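**Relatório de progresso, outubro**
Projeto Bovero: reorganização do posto de embalagem
Preparado por: Josiane Rolland
Destinatário: Fundo Aubert

## Situação geral

O trabalho avançou de acordo com o plano aprovado, com exceção da compra das prateleiras, que está atrasada. As bancadas do setor de embalagem foram desocupadas, limpas e devolvidas ao uso. A separação dos materiais por tipo está concluída na primeira metade da sala e em andamento na segunda.

Gastamos até agora 50 % da verba prevista para material de consumo. A verba de mobiliário continua quase intacta, porque o fornecedor Karon ainda não confirmou a entrega. Não houve despesas fora das rubricas aprovadas.

## Atividades realizadas

**Desocupação das bancadas.** Quando começamos, boa parte da superfície útil servia de depósito: placas sem etiqueta, restos de fita, sacos abertos e caixas de pedidos antigos. Tudo foi retirado e triado em três destinos: volta ao estoque, reaproveitamento e descarte. As placas e os painéis em bom estado voltaram ao estoque com etiqueta nova. O que tinha canto quebrado ou superfície riscada ficou numa caixa à parte, para decisão do setor de compras.

**Sacos plásticos.** Passamos a guardar os sacos por tamanho, dobrados, em gavetas próximas ao ponto de uso. Antes eles ficavam todos numa mesma caixa no corredor, e cada embalador trazia um punhado para a bancada no início do turno. O que sobrava ficava por ali. Com as gavetas, a sobra no fim do dia diminuiu bastante, embora os sacos maiores ainda não caibam bem e precisem de outro lugar.

**Fita adesiva.** Instalamos um suporte de fita por bancada e uma lixeira pequena ao lado. Os pedaços usados continuam aparecendo sobre a superfície verde durante o trabalho. A equipe foi orientada a recolhê-los a cada troca de pedido.

**Limpeza.** A rotina diária foi reduzida para 7 minutos por bancada, no fim da tarde. Ela inclui recolher os restos, passar pano e conferir se as placas voltaram ao estoque. A folha de controle fica presa na parede, junto à porta, e é assinada por quem fecha o setor.

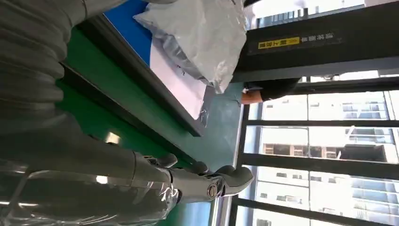 *Bancada verde do setor de embalagem, com placa de borda azul, painel branco, saco plástico prateado e um pedaço de fita amassada.*

**Treinamento.** Fizemos duas sessões curtas com a equipe, uma por turno. A primeira tratou da triagem e das etiquetas, a segunda da rotina de limpeza. Os embaladores pediram que a ordem das gavetas fosse igual em todas as bancadas, para que possam trocar de lugar sem procurar material. O pedido foi aceito e já está aplicado na primeira metade da sala.

## Dificuldades

O principal problema é o espaço para os painéis grandes. As prateleiras verticais encomendadas à Karon deveriam ter chegado no começo do período. Enquanto não chegam, os painéis ficam apoiados na parede do fundo, sobre papelão, e precisam ser deslocados sempre que alguém usa o armário. Dois deles já foram danificados nesse movimento.

Outra dificuldade é a etiqueta. O modelo que compramos descola do plástico depois de alguns dias. Testamos um segundo modelo, com cola mais forte, que segura bem, mas deixa resíduo quando é retirado. Por ora usamos o primeiro nas placas e o segundo apenas nas gavetas.

Por fim, o turno da noite ainda não segue a folha de controle com regularidade. O responsável pelo turno foi informado e vamos verificar de novo antes do próximo relatório.

## Uso dos recursos

- Material de consumo (fita, sacos, etiquetas, panos): 50 % da rubrica utilizada.
- Mobiliário: apenas as gavetas foram pagas. As prateleiras serão faturadas na entrega.
- Treinamento: concluído dentro do valor previsto, sem saldo a remanejar.

Solicitamos autorização para passar uma parte do saldo de mobiliário para a compra de um segundo armário, caso a Karon não confirme a entrega até o próximo relatório. A proposta da Butano, com preço e medidas, segue em anexo.

## Próximos passos

1. Concluir a separação dos materiais na segunda metade da sala.
2. Definir um lugar fixo para os sacos maiores.
3. Receber e montar as prateleiras, ou acionar a alternativa da Butano.
4. Escolher um único modelo de etiqueta.
5. Acompanhar o preenchimento da folha de controle no turno da noite.

O inventário das placas devolvidas ao estoque será enviado em separado, assim que o setor de compras terminar a conferência.

Josiane Rolland
Coordenação do projeto Bovero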